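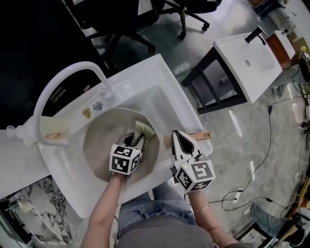 Visit report: Tredberg ceramics works, Flodovness

The Friday tour at Tredberg started at the slip house and followed the clay through to the packing hall. Elin Gough, process engineer, led the group. The works makes vitreous china sinks and basins and has one tunnel kiln in service.

Slip is mixed in batches, screened, and left to age before it is pumped to the casting floor. Viscosity is checked on every batch, and a batch outside limits goes back to the mixer. Casting is split between older plaster benches and a pressure casting line supplied by Sundqvist. The line has 8 stations. Plaster molds are retired after 41 casts, when edge detail starts to go soft.

Castings are trimmed by hand while still leather hard. Overflow holes and faucet holes are punched at the same stage. 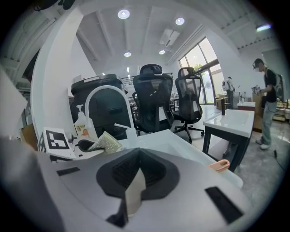
Drying shrinkage gets most of the attention here. Gough showed a chart of rim warp against dryer humidity, and the first hours clearly matter most. The humidity ramp was lengthened in August and rim rejects have dropped, though she would not give a rate.

Glaze is sprayed in two coats. The kiln peaks at 1153 degrees C and is 300 feet long. Sunee Paisan from Prindidico asked about heat recovery. Air from the cooling zone is ducted back to the dryers, and a second duct is planned.

Final inspection is visual, plus a tap test for cracks. Seconds are crushed and sold as fill.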